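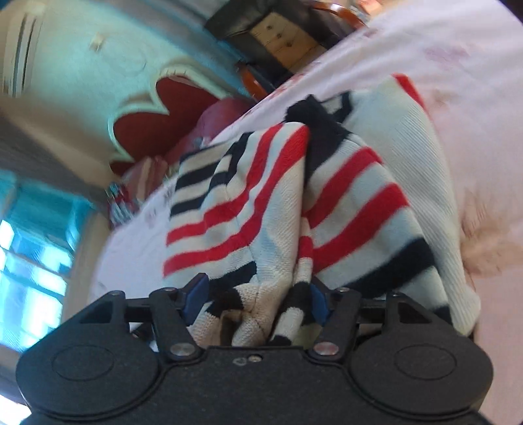

How to write a short academic bio for a staff page

I put off writing mine for years. When I finally joined the communications department at Allodden, the web editor gave me until 9 in the morning to send something over, and what I sent was dreadful. I've helped plenty of colleagues with theirs since, so let me save you the bother.

Start by finding out the word limit. Ours is 97 words, which sounds mean until you try reading a long one on your phone. My first go ran to 1090 (yes, really, I'd put in my school prizes).

Open with your name, your present post and what you teach. I know it's tempting to begin with your first degree and march forward year by year, but students mostly want to know whether you're the person to ask about their dissertation. Put the degrees in the second or third sentence, with the university and the year, and check those years against your certificates! I had my own MA wrong for ages.

Next, pick 2 publications, no more. Choose ones you'd be happy to chat about if a stranger emailed. My colleague Birutė Adomaitis lists her book on local radio in Veres and a paper on newspaper letters pages, and she gets lovely messages about both. 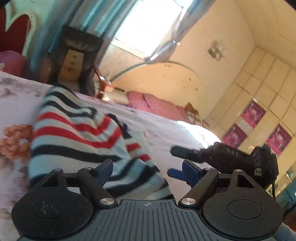

A gripper with blue fingertips, reaching towards a bed.

Write in the third person if the rest of the page does — and stick with it to the end. Leave out "renowned" and "passionate". Spell out any society or journal the first time, so Pornenik readers and Litow readers can both follow.

Then read it aloud. If you run out of breath, cut the sentence in two. Last job: put a note in your diary for November to update it, and keep the old version in a folder in case a conference asks for a longer one.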